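How Websites Count Their Visitors
A guide for readers aged 9 and over

When you visit a library, the person at the desk may click a small counter as you walk in. At the end of the day the library knows how many people came through the door. A website has no door and no desk, but its owners would still like to know how many people have visited. This guide explains how they find out.

What happens when you open a page?

Every website is kept on a computer called a server. When you type an address or tap a link, your device sends a message to the server asking for a page. The server sends the page back, and your device puts it on the screen. All of this usually takes less than a second.

The server can keep a list of the messages it receives. This list is called a log. It is rather like the signing-in book at a school office. Each line shows which page was asked for and at what time.

Many websites also use a short piece of computer code to do their counting. The code is hidden inside the page. When the page opens, the code sends a note to a counting program, and the program adds one to its total.

Visits, visitors and page views

These three words sound alike, but they have different meanings.

A page view is counted each time a page is opened. If you open the same page twice, that makes two page views.

A visit is one trip to the website. You might look at 9 pages during a single visit, just as you might walk into several rooms during one trip to a museum.

A visitor is a person, or more exactly a device, that comes to the website. One visitor can make many visits.

Consider a school website that had 826 page views in April. This does not mean that 826 people looked at it. If 50 families each opened several pages, the number of page views would soon grow large. Anyone reading the figures has to check which kind of number they are looking at.

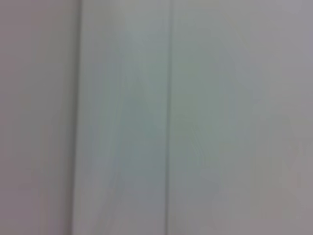 How does a website know you have been before?

Some websites place a small file on your device. The file is called a cookie, although it has nothing to do with biscuits. A cookie can hold a code made of letters and numbers. When you return, the website reads the code and can tell that the same device has come back.

A cookie used for counting does not need to know your name. In the United Kingdom, websites generally have to ask before they use cookies that are not needed to make the site work. This is why a box often appears when you open a new page. If you are not sure which button to choose, ask a parent, carer or teacher.

Why counts can be wrong

Counting visitors is harder than it sounds. If you look at a website on a tablet in the morning and on a school computer in the afternoon, you may be counted as 2 visitors. If a whole class shares one computer, all of those pupils may be counted as a single visitor.

Some visits are not made by people at all. Search engines use programs called crawlers, which travel from page to page and read what is there so that others can find it later. A good counting program tries to leave crawlers out, but some may slip through.

People who have turned cookies off, or who have said no to them, may be missing from the count altogether.

What are the numbers used for?

Website owners use their figures to make decisions. A swimming pool in Filton might notice that most people look only for the opening times. It could then move the times to the front page – and save its customers some searching. If a page has hardly any visitors, the owner may decide to rewrite it, or to make the link to it easier to find.

Something to try

Ask an adult whether your school or club has a website, and whether its visitors are counted. You could find out which page is the most popular and talk about why that might be.

Words to remember

Server: a computer that stores a website and sends out its pages.
Log: a list of the messages a server has received.
Cookie: a small file that a website places on your device.
Crawler: a program that reads web pages for a search engine.

Page last reviewed: 7 June 2022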